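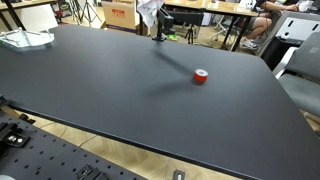

Culler Tabletop Chores

README, revised Wednesday, October 7, 2026

Culler is a set of recorded attempts at small tabletop chores, made to find out which of them a machine can do without help. It holds 271 attempts across 11 chores. All of them start from a fixed position and end when the policy stops, the time limit runs out, or the operator steps in.

What is covered

The chores are the dull ones: putting a roll of tape back in a bin, moving a cup to a tray, folding a washcloth, wiping up crumbs, closing a box flap, coiling a short cable. The full list is in chores.txt. Each chore has a written finish condition, and an attempt that gets most of the way there is marked as a failure.

Can it do them yet?

Some of them. Picking up one rigid object and setting it down somewhere else works well enough that we would leave it running. Cloth and cable do not. The Dolter policy finished the washcloth fold in 10 attempts, nearly all with the cloth laid flat at the start, and never finished the cable. The Junodby policy is slower and drops less, but it often stops short and waits.

Shadows still cause trouble. Dark surfaces with a low light give long ones, and both policies sometimes reach for the wrong spot. We kept those attempts in.

Layout

episodes/ has one folder per attempt
labels.csv has the chore, policy, result and reason for stopping
splits/ has the train and test lists
chores.txt has the finish conditions

Images are stored as recorded. Backgrounds were not cleared between sessions, so furniture and people may appear.

Known problems

Attempts recorded in May used an older gripper calibration and are flagged old_cal in labels.csv. Leave them out if you care about grasp position. Two chores have no test split — use the Enache split script to make your own.

Limits

This is one room and a short list of chores. A good score here says little about a kitchen or a packing line. The next release is planned at 1,000 attempts with more cloth.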